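Bring back the Mondrian kitchen floor

My grandmother's kitchen in Piladbridge had a lino floor in red, yellow, blue and white, with thick black lines between the colours, and I learned to walk on it. I learned a good deal else on it too. The red patch by the cooker was where you were not allowed to stand when the oven was open. The yellow one under the window was where the cat slept. If you dropped a pea on white you could find it, and if you dropped it on black you left it for the cat. I am sixty now and could still draw you that floor from memory, every line of it, which I cannot do for any room I have lived in since.

I want to make a case for floors like that. I think we have become far too timid about what we put under our feet, and I think it is making our homes duller than they need to be.

Walk round any house for sale and look down. Grey planks. Grey planks running through the hall, through the kitchen, out of the kitchen and up to a pair of glass doors, beyond which there is very often a patio made of grey slabs. The estate agent will tell you it "flows". I viewed 69 properties over two years when I was helping my daughter look for her first place (she is patient, I am nosy, it was a wonderful time), and I can remember the floors of three. One was parquet with half the blocks lifting. One was a bathroom done in old pennies. The third was a child's bedroom with a hopscotch painted straight on to the boards, and my daughter made an offer on that one before we had seen the upstairs loo.

The usual objection is that you will get tired of it. I have heard this from builders, from friends and from my own husband, who would happily live in a cardboard box so long as it was a neutral cardboard box. But do people get tired of a bright floor? My grandmother had hers for most of her married life and was heartbroken when the council took it up. What people do get tired of is a floor they chose because it would not offend whoever bought the house next. You are living with a stranger's taste, and the stranger hasn't even turned up yet!

The other objection is cost, and here I do have some sympathy. Good patterned lino is dear and fitting it is dearer. Jae-hoon Oh, who has fitted floors in this town for longer than I have been writing about them, quoted me 200 pounds just to cut the inlaid border for my back hall, and he was right to, as I found out when I watched him do it on his knees with a hooked blade and no visible effort. You cannot rush that. The corners alone took him a morning. But there are cheaper ways in. A printed mat costs very little. So does a painted board floor, if you have boards and a free week. Lornar used to sell a sort of heavy vinyl sheet with a printed grid, and I bought a remnant of it for 60 pounds that has survived two dogs and a house move.

Mondrian himself never designed a kitchen floor as far as I know, and purists may wince at seeing him trodden on. I don't mind at all. He papered his studios with rectangles of colour and moved them about until they pleased him, so he plainly thought the stuff belonged on the surfaces of a room as well as on a canvas. A good pattern can take being copied, shrunk, stretched and stood on.
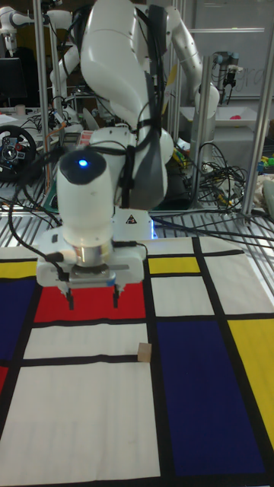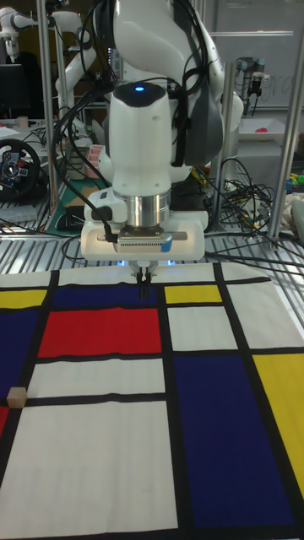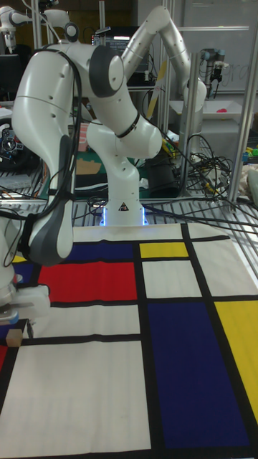

The thing I love best about a grid underfoot is how easily it gives you a place for everything. My grandmother never said "over there". She said "on the blue", and you knew. A plain floor can't do that for you; a small wooden block set down on a black line, like the one by the white gripper in the last picture, has an address. Children understand this at once. Mine made roads of the lines and countries of the colours, and there were border disputes that went on until bedtime. Try getting a border dispute out of grey planks.

There is also the matter of mood, and I realise I am on softer ground. Byung-chul Ko keeps the café in Ham where I do most of my writing, and a few winters ago he took up the brown tiles and put down big squares of orange and cream. He told me that people began to stay for a second cup. I can't prove it was the floor. He had also changed the coffee. But I know that I walk in there out of the rain in February and feel better before I have taken my coat off, and the coffee has had nothing to do with it by that point.

So start small, if you are nervous. Do the cupboard under the stairs. Do the downstairs loo, where guests will be alone with it and can form their own opinion. My own is a deep red with one yellow square, slightly off centre, and the gas man asked if he could take a photograph.

I am doing the landing next. My husband has asked for white, and I have told him he can have some of it – between the lines.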